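Wrist camera view blocked by the hand: drop the images or keep them?

Last updated: February 19, 2020
Print | E-mail

Stindov
We train a grasp policy on wrist camera input, 266 demonstrations so far. In many images the robot's own fingers cover much of the view. Should these be filtered out before training?

Hurer
Filter them. Bad data is bad data.

Babar Jafri
I would keep them. We compared both on the Iltcombe set – 30 trials per policy – and the filtered one lost 9 more grasps. It had never seen its own hand up close. Two wrist views with the hand in them: 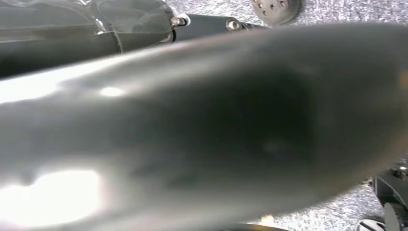
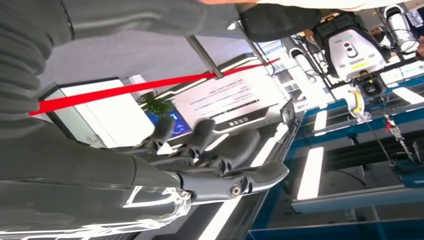 Masking the hand with a fixed template did not help us either, as the outline changes with every joint angle. Feed the joint positions in with the image and check the time stamps first.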